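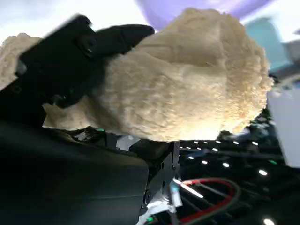

An afternoon at the Pestholm open day

Search this site Enter keywords Go

So I finally went! I have been meaning to get out to the Pestholm open day for three years running, and every December something comes up (last year it was the furnace). This time I bought the bus ticket in advance so I couldn't wriggle out of it, and by half past one I was standing in their lobby with a paper badge and a very weak coffee.

If you haven't heard of them, Pestholm is a small lab in the old Brultgate thread mill, and what they work on is chores. Picking things up, putting them away, folding, wiping. I went with one question, the one my sister asks me whenever I bring this stuff up: can it do my house yet?

Seon-mi Byun took our group around. She runs the handling side and she talks fast, which I liked. Her opening line was that hard things are easy and soft things are hard, and then she spent the next hour proving it to us. A mug is always the same mug. Anything fluffy changes shape the moment you touch it, and the arm has to work out where the thing stops and the fluff starts.

I spent most of my time at the fluffy station, I'll admit. The arm had a big cream-colored shaggy thing between two black pieces, a finger pressing in from the top and a finger or bracket underneath holding it up. The man next to me was sure it was a mushroom, one of those lion's mane ones you get at the farmers' market. I said cauliflower with hair. We never did settle it, and by the time I thought to ask, Seon-mi was already two tables down and waving at us to keep up.

What I hadn't thought about is how little the arm gets to see of what it's holding. They have a small camera at the wrist, and when the fingers close on something big and shaggy, that something takes up most of the view. I asked Libor Ondrejka, who was minding the computers, how it knows it has a good grip. Mostly it doesn't, he said. It has a guess, and it lifts a little, and then it has a better guess. Which is more or less how I carry laundry down the stairs.

He had the week's tally taped to the desk and let me copy it down. Out of 477 tries at picking up soft things and putting them in a bin, 346 went fine on the first go. I thought that sounded great until I did the math on the bus and realized that's better than one in four going wrong. If I dropped every fourth sock I'd be pretty annoyed with myself by the end of the basket! They're also slow. I timed one pickup on my phone, from the arm starting to move to the thing landing in the bin, and I had time to unwrap and eat a granola bar.

After that we got the shop-floor half, which is run together with a parts supplier called Stodberg. Bořivoj Danko does that side (there are two Bořivojs, the other being Bořivoj Kolář, and everybody just uses last names). Danko's job is sorting small bagged parts into trays, and I have to say it was miles ahead of the house stuff. Same bags, same trays, same light all day long. He told us the arm had been through 335 bags since they opened up that morning and he'd only had to step in a handful of times. He was eating lunch while it worked, so I believe him.

Kolář gave a short talk at the end about Cirillo, their software for teaching an arm a new job by moving it through the motions yourself. The projector kept going to sleep, so I got maybe two thirds of it. The part I wrote down is that a new chore takes them a few days of patient repeating, and then if you move the table they have to do some of it over. Somebody asked when we could buy one for home. He laughed and said to ask him about a tidy home first.

My answer for my sister, then: no, not the house. Sorting the same bags in the same room, sure, I'd say that's pretty much there. Picking up the soft stuff off a kid's bedroom floor, where everything is a different shape and half of it is under the bed, I'd give it a good long while.

If you go next year, eat first, wear a sweater (the mill is freezing) and get in the early group. The late one got cut short for the bus. Parking is around back by the loading dock, and the door sticks, so push.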